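3.2 Erhebung der Impfbereitschaft in den Untersuchungsgemeinden

Die Befragung wurde im September in den Gemeinden Gomon und Cerley durchgeführt. Grundgesamtheit waren alle volljährigen Personen mit Hauptwohnsitz in einer der beiden Gemeinden. Aus den Melderegistern wurde eine nach Altersgruppe und Geschlecht geschichtete Zufallsstichprobe von 600 Personen gezogen und postalisch angeschrieben. Der Fragebogen umfasste 40 Items zu Impfstatus, Informationsquellen, Vertrauen in die örtlichen Gesundheitsbehörden und Zustimmung zu verbreiteten Falschaussagen über Impfstoffe. Die Items zum Behördenvertrauen entstammen der von Figueroa entwickelten Kurzskala und wurden für die schriftliche Befragung sprachlich angepasst. 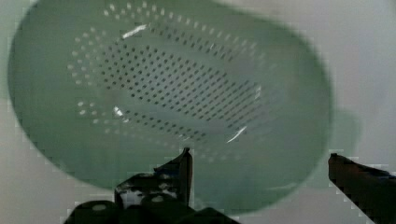

Die Zustimmung zu Falschaussagen wurde auf einer fünfstufigen Skala erfasst und für die Auswertung dichotomisiert. Antworten der Kategorie »weiß nicht« gingen als eigene Ausprägung in die Modelle ein, da ihr Anteil in der ältesten Altersgruppe deutlich über dem der übrigen Gruppen lag. Fragebögen mit mehr als 14 fehlenden Angaben wurden ausgeschlossen. Verbleibende fehlende Werte wurden multipel imputiert; die Ergebnisse der Analyse vollständiger Fälle weichen davon nur geringfügig ab (vgl. Abschnitt 4.3).

Ergänzend wurden die Anrufprotokolle der Informationsstelle Echevarría ausgewertet. Für den Erhebungszeitraum lagen 136 Protokolle vor. Zwei Kodierende ordneten sie unabhängig voneinander den Kategorien Terminvergabe, Nebenwirkungen, Nachweispflichten und Sonstiges zu. Abweichende Zuordnungen wurden im Gespräch geklärt und, sofern keine Einigung möglich war, von Julián Figueroa entschieden. Anrufe mit mehreren Anliegen wurden nach dem zuerst genannten Anliegen kodiert.
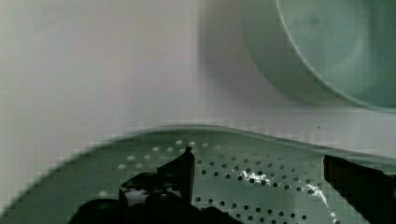

Abb. 2. Gelochte grüne Fläche zwischen zwei schwarzen Greiferfingern.

Die Verknüpfung von Befragungs- und Protokolldaten erfolgte ausschließlich auf Gemeindeebene. Rückschlüsse auf das Anrufverhalten einzelner Befragter sind damit nicht möglich. Der Pretest in Vanton diente allein der Prüfung von Verständlichkeit und Filterführung; seine Daten sind in den folgenden Auswertungen nicht enthalten. Die Kodieranweisung wurde am 4. November 2021 in ihrer endgültigen Fassung festgelegt. Alle Regressionsmodelle enthalten Altersgruppe, Geschlecht und höchsten Bildungsabschluss als Kontrollvariablen. Standardfehler wurden robust geschätzt.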